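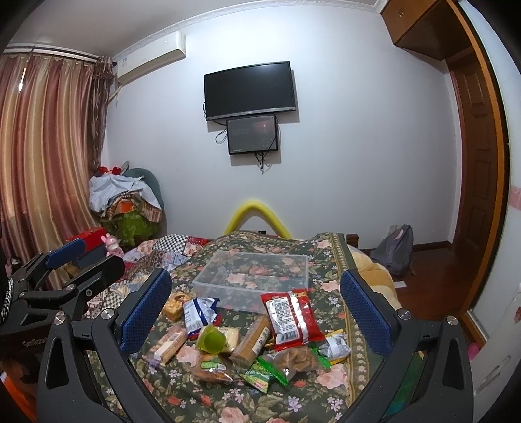

The Big Snack Box Pack

Have you ever tried to fit every snack you own into one box? It is a brilliant puzzle, and you can play it on any flat surface big enough for a good muddle. A table works. A bed is even better, as nothing rolls very far on a bedspread!

You need a clear plastic box with no lid, or with the lid put to one side. Then you need your snacks. Tip them all out in front of the box so you can see every one. A heap is fine. In fact, a heap is where the fun starts.

Why do packets come in so many shapes?

Pick up a snack bar box. It has flat sides and square corners, so it sits snugly against other flat things. Bars in wrappers are nearly as easy, and you can stand them up in a row like books on a shelf.

Now look at a big bag, like the red one in our pile. A lot of snack bags are puffed up like little pillows, and that isn't a mistake at the factory. Many crisp makers fill the bag with a gas called nitrogen. Nitrogen makes up most of the air you are breathing right now! It helps to keep the crisps crunchy, and the puffiness protects them from bumps -- so please don't squash it flat to save room.

Bags of nuts are different again. Nuts can slide past one another, so the bag bends and slumps into whatever gap you give it. Packers love things like that.

What goes in first?

Start with the heavy things. Nuts and full boxes go on the bottom, where they can't crush anybody. Bars can go down the sides next. Small packets are your gap fillers, so save them and poke them into the corners as you go. Cakes and puffy bags ride on top, like passengers on an open-top bus.

Got a plastic cup? Don't just lay it in on its side, or you will be packing a cupful of air. Stand it up and put a small packet inside it. Two things, one space!

Can you read the back?

Turn a packet over and you'll often find a barcode, which is a row of black lines. A till shines a light across the lines and reads them as a number, and the number tells the shop which snack it is. Near it there is usually a lot of tiny writing. That part tells you what is in the food, and it matters very much to people with allergies. If you are sharing your box with a friend who can't eat nuts, ask a grown-up to check every label and keep the nuts somewhere else altogether.

You may find a date too. Try putting the snacks with the earliest dates where you will reach them first. Shops do this with their shelves, and they call it rotating the stock.

A challenge from Stevcombe

Our readers' club at Stevcombe played this in September with a timer. The quickest pack took 101 seconds, and the slowest took 343 (that box was beautifully neat, mind you). Then everyone tipped the lot out and had another go in a new order.

Have a try at home. Pack once with the biggest things first, then once with the smallest first, and see which way leaves more room at the top. If there's space for one more packet -- well, you'll have to choose which one!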